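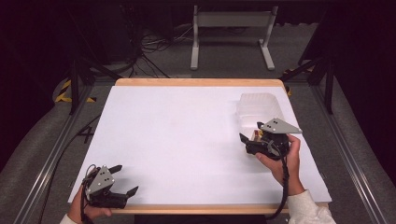 Home Syllabus Handouts Lab Sheets Grades Contact

May, Tuesday section
Posted by course staff, Kumside Cosmetic Science

Lip Color, part two: how a stick holds together

Picking up where we stopped, middle of the wax slide. If you missed it get the first half from someone, I'm not retyping it.

Recap in one line: a lipstick is wax + oil + pigment, plus small stuff (preservative if needed, antioxidant, flavor, fragrance). No water in a classic stick. Liquid lip products are another week.

Waxes

Candelilla - hard, shiny, good gloss on the finished stick. Plant. Too much and it gets brittle.
Carnauba - harder still, highest melting of the ones we use. Small amounts go a long way. Raises the melting point of the whole batch.
Beeswax - softer, more flexible, helps the stick come out of the mold because it shrinks a little on cooling. Not vegan, so ask what the client wants before you write it in.
Ozokerite / microcrystalline - the binding ones. Hold oil in the wax network so it doesn't sweat. Microcrystalline has tiny crystals, ozokerite gives body.

You nearly always blend. One wax alone gives you one good property and a couple of bad ones. All carnauba = a crayon that drags. All beeswax = dull, sticky, bends in a warm purse.

Oils

Castor is the old standby. Thick, wets pigment really well, clings to the lip. Downsides: the taste and smell if it's old, and it can feel tacky. Cut it with something lighter (caprylic/capric triglyceride, an ester, jojoba). Jojoba is technically a liquid wax, yes this has been on the final.

Check compatability. Silicone fluids and castor mostly don't want to mix. If your melt goes cloudy or splits into layers while hot, that's your first suspect.

Pigment

Three groups you need:
- iron oxides: red, yellow, black. Earthy, stable, cover well.
- organic pigments and lakes: the bright reds, pinks, oranges. Some bleed. Rules for lip use are NOT the same as for eye use, look up every single one on the permitted list before it goes in a formula.
- titanium dioxide: white, opacity, makes pastels. Also makes things chalky fast.
Pearls (mica coated) go in last, low shear. You mill them, you kill the sparkle.

Dispersion is the part people skip and then wonder about specks. Dry pigment clumps. Clumps have air in them. You need the oil to push into the clump (wetting), then force to break it (milling), then something that stops it clumping again (stabilizing). Castor does a decent amount of the wetting for you. The three-roll mill does the breaking. If your bench has the homogenizer instead, run the pigment paste at 4,000 rpm and scrape down the sides halfway.

Drawdown test: smear of paste on a glass plate, spread thin, look for streaks. Streaks = mill again. Do not add wax to a streaky paste and hope.

Procedure for Thursd-- sorry, for this week's lab

Base formula is the Habte base, on your lab sheet. Batch size 20 g per pair. Weigh everything before you turn on any heat.

1. Mill color into part of the castor. Drawdown. Set aside.
2. Melt waxes together, highest melting first. Water bath, lid on.
3. Add remaining oils, already warmed. Cold oil into hot wax gives you lumps and then you're reheating, which the antioxidant doesn't love.
4. Stir in color paste slowly. Slow! Air bubbles turn into pinholes.
5. Pearl, if using.
6. Fragrance and flavor off the heat.
7. Pour into warmed mold, slightly overfilled. Pour down the side.
8. Chill 20 minutes, scrape the top flat, release.
9. Flame the stick very quickly if the surface is dull. One pass. It's a polish, you aren't cooking it.

Gloves for milling, hair back, and label the beaker not the lid. Lids travel.

Shade matching

Everyone gets the Skistska standard chip, shade 262, a brownish rose. Match it. Start from red oxide and titanium dioxide, then shift with yellow. Black in tiny additions only, on the tip of a spatula, you can't take it out again. Check under the daylight lamp and then again by the window. Looks the same under one and different under the other = metamerism, write that word in your notebook with your two observations.

Mass tone vs payoff: color in the tube is not color on the lip. Judge on a swatch, one swipe and three swipes, both. Grade is on the three swipe.

Testing the stick

Break point - stick held sideways, weight added near the tip till it snaps. Use the Prestar fixture by the sink. Zero it first, somebody always forgets.
Melting point - capillary tube or drop point, whichever is free.
Heat hold - in the oven overnight, lying down. Look for sweating, leaning, oil ring in the cap.
Glide - subjective, use the score sheet, clean disposable applicator for every person. No sharing of sticks ever, this includes your own partner.

Faults, quick list (will be on the quiz in some form)

Sweating: oil beads on the surface. Too much oil for the wax, poor oil binding, or temperature swings. Try more microcrystalline.
Bloom: whitish film, waxes recrystallizing. Often cooled too slow or stored badly.
Laddering: layered look along the bullet, poured too cool so it set in stages.
Mushy failure: center goes soft and the stick collapses in the middle. Wax structure too weak, look at the ratios again.
Cratering: little pits, seen after flaming. Trapped air or silicone from mold release. Less release.
Streaking: pigment separates into a band. Poor dispersion or pour too hot and too long.
Rancid smell: old oil. Check the date on the castor before you weigh it please.

Reading: lip products chapter, the section on crystal structure of waxes. Skim the history part, not tested.

For your report: formula in percent by weight adding to a full hundred, phases lettered, what each ingredient does in your own words, swatches taped in (covered, they smear all over the next page), break point result, one change you would make and why. Don't just write "more pigment". More pigment means more oil absorbed, means a harder drier stick, so say what you'd adjust to make up for it.

Still owe you the slide on matte finishes (silica, less gloss oil, why they feel dry). Will go up with next handout. Molds need to be back in the rack clean, warm soapy water then alcohol wipe.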